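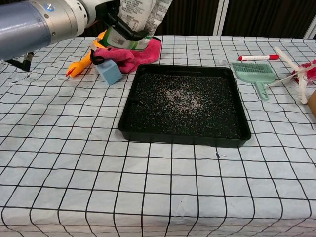 卓上アームで袋の中身をトレイにあける:設定と手順

自宅の作業机に据えたロボットアームに、小袋の粒をトレイへあける動作を覚えさせたときの手順をまとめます。アームの組み立てと原点出しは済んでいる前提です。制御ソフトは Varow を使っていますが、関節角の記録と再生ができるものなら読み替えられます。

用意するもの

・卓上アームとグリッパー(こちらの構成は Trultska のキット)
・縁の立ったトレイ。角型の黒いプラスチック製を使用
・格子柄のテーブルクロス
・中身の入った小袋。薄手のプラスチック袋
・タオル1枚
・スポンジのブロック
・ちりとりと小さなほうき
・マーカー
・養生テープ

粒は1〜2mm程度の乾いたものが扱いやすいです。粉に近いものは袋の内側に貼りついて残り、毎回あける量が変わります。黒いトレイに暗い色の粒だけを入れると、カメラで広がり方を見分けにくくなります。白やピンクの粒が少し混じっていると、どこに落ちたかがすぐわかります。

手順1 クロスを敷いて位置を決める

格子柄のクロスは目盛りの代わりです。アームの台座に近い辺を格子の線に合わせ、四隅を養生テープで留めます。しわが寄ると線が曲がるので、トレイを置くあたりだけは手でよく伸ばしてください。端のほうが多少波打っていても支障はありません。

トレイは机の中央寄りに置き、手前の縁を格子の線に沿わせます。置いたらマーカーで角の位置に小さく印をつけます。クロスに直接書きたくない場合は、テープを貼ってその上に書きます。

手順2 可動範囲を制限する

Varow の「範囲」タブで、グリッパー先端の下限をトレイの縁より60mm上に設定します。袋が垂れ下がる分を見込んだ値です。袋が長い場合はさらに上げてください。

左右の限界は、トレイの外側に格子2マス分の余裕をとります。これより広くすると、ちりとりなど脇に置いた道具に肘が届くことがあります。ケーブルは台座側に寄せ、肘の下に余りができないように留めておきます。一度、電源を入れずに手でアームを端から端まで動かし、引っかかりがないか確かめます。

手順3 袋の口を切る

口は全部開けず、角を斜めに切ります。切り口が広いと最初の傾きで中身がまとめて落ち、トレイの一か所に山ができます。狭すぎると粒が詰まります。切り口の幅は粒の大きさの十倍を目安に始めて、詰まるようなら少しずつ広げます。

切り落とした小片は静電気でクロスに貼りつくので、ここで捨てておきます。

手順4 袋をつかませる

袋は切り口の反対側をつかませます。爪の当たる位置は端から指1本分内側です。端ぎりぎりだと、振ったときに抜けます。

把持力は、空の袋で試してから決めます。Varow の把持力は0から3000までの値で指定します。こちらでは900で落ちなくなりました。最大にしても保持はあまり良くならず、モーターが熱を持つだけでした。薄い袋で滑るときは、値を上げる前に爪の内側へゴムシートを貼ってみてください。

つかませる前の袋は、丸めたタオルに立てかけておくと姿勢が安定します。タオルの横にスポンジを置くと、タオルが崩れにくくなります。机の上に直接寝かせると、爪が袋の下に入らず、クロスごとつまんでしまいます。

手順5 動作を教える

手でアームを動かして、次の姿勢を順に記録します。

・待機(台座の真上、爪は開く)
・袋の手前
・把持
・持ち上げ
・トレイ中央の真上
・傾け
・振り
・戻し
・袋を離す

記録のコツは、「持ち上げ」と「トレイ中央の真上」の間に中継点を入れておくことです。直線で移動させると、袋の下端がトレイの縁を引っかけます。中継点は縁を十分に越える高さにします。

「傾け」は手首の回転だけで行います。肘も一緒に動かすと落ちる位置がずれて、粒が縁の外に出ます。

手順6 空袋で通す

最初の再生は速度を最低にし、空の袋で行います。片手は必ず停止ボタンに置いてください。見るところは、爪が袋をつかんだ瞬間に袋が回らないか、トレイの縁に触れないか、戻るときにケーブルが張らないか、の3点です。

問題がなければ速度を少しずつ上げます。ただし「傾け」と「振り」は遅いままで構いません。

手順7 中身を入れて通す

中身の入った袋に替えて再生します。粒がトレイの中央に集まりすぎるときは、「振り」の姿勢を左右にもう1点ずつ増やします。床面全体に広げたい場合は、トレイの奥から手前へ移動しながら振らせると均一に近づきます。縁の近くが薄いままでも、無理に寄せないほうが安全です。縁を狙うと外にこぼれます。

うまくいかないとき

袋が途中で落ちる
把持の位置が浅いか、爪の内側に粒が挟まっています。爪を乾いた布で拭き、手順4からやり直します。

毎回同じ側にこぼれる
トレイがずれている場合がほとんどです。角の印と合っているか確認します。印と合っているのにずれるなら、原点出しをやり直します。

粒が出てこない
切り口が折れてふさがっています。袋を替えるか、「傾け」の後に短い停止を入れてから振らせます。

再生の途中で止まる
Varow の記録に「過負荷」と残っていれば、ケーブルの張りか範囲設定を見直します。把持力を下げると解消することもあります。

片づけ

アームを待機位置に戻し、電源を切ってから掃除します。トレイの外に出た粒は、ほうきでちりとりに集めます。クロスの上で強く掃くと線の位置がずれるので、テープで留めた側に向かって軽く掃いてください。関節のすき間に入った粒は、手で回す前にブロワーで飛ばします。

記録した動作は、袋の種類ごとに別の名前で保存しておきます。袋の長さが変わると、持ち上げの高さと中継点は教え直しになります。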